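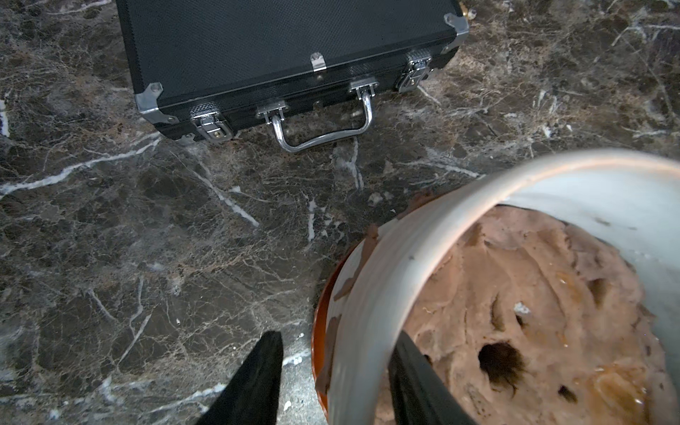 Photo: Patuveo newsletter

So I've been cleaning out the hall closet, and it got me thinking about how we store the things we swear we'll need again. I moved to Utatville 12 years ago with two suitcases. I now own over 100 cables, and I could tell you what maybe 10 of them do!

My new rule (stolen from a flyer at the Skoletwood swap meet) is that everything gets a home with a lid. Hard cases are my favorite — a handle, a couple of latches, and you can grab the thing and go. Shoe boxes are fine too, as long as you write on the short end, where you'll read it on the shelf. I wrote on the tops of mine and had to redo the whole lot.

Papers were the worst part. I kept seven years of tax stuff, the car title and one very bad poem, and shredded the rest while watching baking shows.

The next swap meet is in November, same hall as last time. Bring your extra boxes, because I've run out and I still have the garage to do.

Comments (3)

Small label tip: painter's tape peels off clean if you change your mind.

Does the swap take old luggage? I have a set with no wheels.

I'd like to read the poem please — can it go in the next issue?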